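Who Pays for the Second Life of an Office PC? 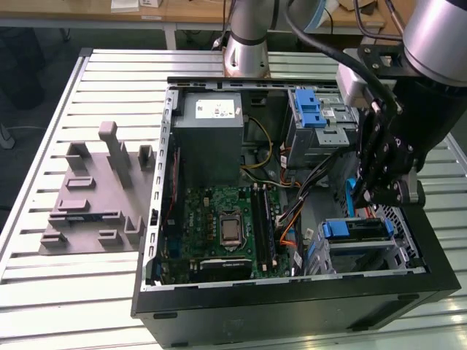

Natalina Orlandini sells refurbished office computers, and she would like me to believe they are as good as new. I have my doubts. Her shop, Enura, asks $200 for a machine that a company was getting rid of in February. "People pay for the badge on the front," she says. "I'd have them look inside first." So I look. The tower on the bench is on its side with the panel off, and I can follow the yellow and black wires from the power supply down toward the green motherboard. The hard drive cage has a blue plastic handle. It all looks orderly enough, but that tells me little about how many years it has left.

Orlandini says she sold 437 of them last year and took back around 80. That seems like a lot to me.

"Most of those were people who changed their minds," she says. Does she keep a record of the reasons? "Not a written one."

The warranty runs 2 months. I ask why it isn't longer — she says customers haven't asked.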